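Firen Home Forum > Kitchens > Countertop oven owners, what did you give up?

plemum_pete
Posts: 2200
My wall oven died in December and the quote to fix it came in at over 500 dollars, for an oven old enough to have opinions about disco. My plan is to skip the repair and live with a countertop model. Two adults, one teenager who counts as three. Talk me out of it, or don't. I've been talked into worse on this board.

grout_expectations
We did a year of it. Roast chicken was fine. Cookies were fine if you accepted that six at a time is a lifestyle. What I missed was making two things at once, which apparently is what dinner is.

Dinesh Alva
I'll be the unpopular one. Fix the real oven. Countertop ovens are great second ovens and lousy only ovens. You'll end up with the small one plus a slow cooker plus an electric griddle, and your counter will look like a yard sale.

plemum_pete
My counter already looks like a yard sale. I see no downside so far.

soupdragon
Strong disagree with Dinesh. We have no wall oven at all and haven't for years. You learn to cook in shifts. Potatoes go first, rest under foil, then the meat goes in. Everybody eats at a normal hour and I don't heat the whole downstairs in August to make four biscuits.

Dinesh Alva
"Cook in shifts" is what they said on the submarine.

soupdragon
And were they hungry on the submarine, Dinesh?

lalurel_lane
Staying out of the submarine business. We kept the toaster oven and the plain toaster both, and I would fight anyone who tried to take the plain one. Toast from a toaster oven is warm bread with a tan. My counter, for what it's worth:

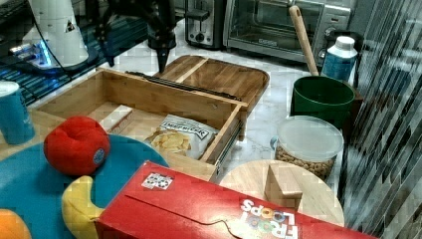
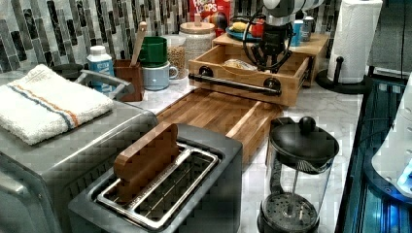

What temperature do you bake at in a toaster oven if the recipe was written for a full-size one?

Start 25 degrees lower than the recipe says and check it early. The elements sit close to the food, so the top browns before the middle is done. If the top still gets ahead of you, lay a piece of foil over it loosely for the last stretch and keep it well clear of the elements.

grout_expectations
Seconding the 25 degrees. Also buy an oven thermometer, the cheap hanging kind. Mine said 300 on the dial and the thermometer laughed at it. I had been blaming the flour.

ansah_b
Has anyone brought up pans? Measure the inside before you buy, with the door closed. The outside of the box will tell you it fits a 12 inch pizza, and it does, provided the pizza is round and has no plans to be on a pan with handles. My 9 by 13 has been a very expensive salad tray ever since.

plemum_pete
Okay, that one hurts. The 9 by 13 is how the teenager gets fed. Two 8 inch squares instead?

ansah_b
One at a time, probably. See "shifts," above.

Dinesh Alva
I'd like it noted that Pete has now lost lasagna and he hasn't even bought the thing.

soupdragon
You can make lasagna in a loaf pan. It's taller. People are impressed by height.

Dinesh Alva
People are impressed until you cut it and it becomes soup. Which I suppose is on brand for you.

soupdragon
Let it sit 20 minutes before you cut it. I'm not going to keep doing this.

lalurel_lane
One more practical thing and then I'm off to bed. Leave the space around it that the manual asks for, and clear off the top before you turn it on. And empty the crumb tray. I say this as someone who once set off three smoke alarms with a bagel.

plemum_pete
Update: called a second repair place. They think it might only be the igniter and the guy was a lot less gloomy on the phone. He's coming by at 4 tomorrow. Still looking at the small ovens, mostly out of spite now.

Dinesh Alva
I accept your apology.

grout_expectations
Get both. Then you can make two things at once and complain about the counter like the rest of us.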